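Clulano Adds Automatic Failover to Its Pliveo Branch Network Service

Available to all customers in April

I run a small company that keeps other companies online, so I'm going to write this one myself and skip the usual announcement language. Starting in April, every Pliveo plan comes with automatic failover. If your main internet line drops at a branch office, traffic moves to the backup line and your phone calls stay up while it happens.

We've been testing this since last fall with Cekitz, a parts distributor with 33 branches and a lot of very old routers (I'm told one of them lived in a broom closet). Their IT team used to drive out whenever a line went bad. Now they get a text message, and most of the time they finish their lunch.
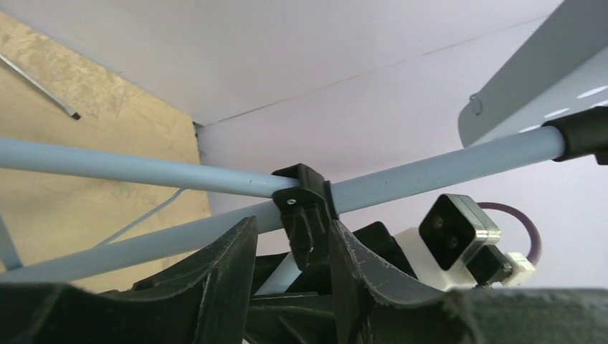 Photo courtesy of Clulano

Setup is the part I'm proudest of! A new branch takes up to 14 minutes from plugging in the box to passing traffic, and you don't need a network engineer on site. Settings come down from the Pliveo dashboard, where you can also decide which apps get the good line and which ones can wait — backups can almost always wait.

We're also teaming up with Seidel, who will handle installation and on-site support for customers who would like a person to show up. I've worked with them for 10 years and they answer the phone.

Current customers get failover at no extra charge. You'll need a second line at each location, and it can be cable, fiber or cellular. New customers can sign up for a trial on our website or ask their Seidel rep for a demo.

About Clulano

Clulano makes Pliveo, a managed network service used at 820 branch offices, stores and clinics.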